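Adusau Discovers Its Busiest Address Has No Employees

The town of Adusau has one bakery, two gas stations and, according to the county business registry, 327 active companies. Of those, 208 share a single mailing address: a second-floor office above a shoe repair shop on Canal Street, where the door is locked and the buzzer has been painted over.

The number came out in September, when the town council asked why business tax receipts had gone down during what its own newsletter had called a boom year for new firms. The clerk's office pulled the filings. Most of the Canal Street companies list their purpose as "general commerce." One lists it as "purpose."

Nearly all of them trace back to Nostamwood Holdings, a formation agent based in Londau that sets up companies for clients who would like to have one and would prefer not to be seen having it. For a yearly fee, Nostamwood supplies a name, a director and a place for the mail to go. The fee doesn't include anyone to open the mail, as the postal carrier can confirm. 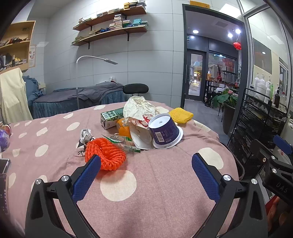
The director is usually Erdős Nominees, another company, which also has its seat on Canal Street and is run by four further companies, which in turn are run by Erdős Nominees. A lawyer hired by the town spent most of a month drawing this on a whiteboard. The council has been asked to pay for a bigger whiteboard.

None of it appears to be against the law. Under rules passed to attract investment, a company registered in Adusau pays no local tax on income earned elsewhere, and the Canal Street firms report earning all of theirs elsewhere. They don't have to say where. Their combined filings show heavy spending on "management services," bought mostly from each other, and a profit that vanishes every year just before the books close.

Reijo Väisänen, who repairs shoes on the ground floor and pays the full local rate, said he had never met any of his upstairs neighbors. "Very quiet people," he said. "Four years, not one pair of heels." He added that he had received a letter from the tax office in the spring over a late filing on his sign permit, and that they had found him without any trouble.

In a written statement, Nostamwood said it "fully supports transparency" and declined to name its clients, their owners or the person who wrote the statement.

The council will vote next month on a rule limiting any one office to 50 registered companies. Nostamwood has said it will respect the outcome. Since the draft was published, the registry has logged applications for four new office addresses in the same building, including one for the broom closet.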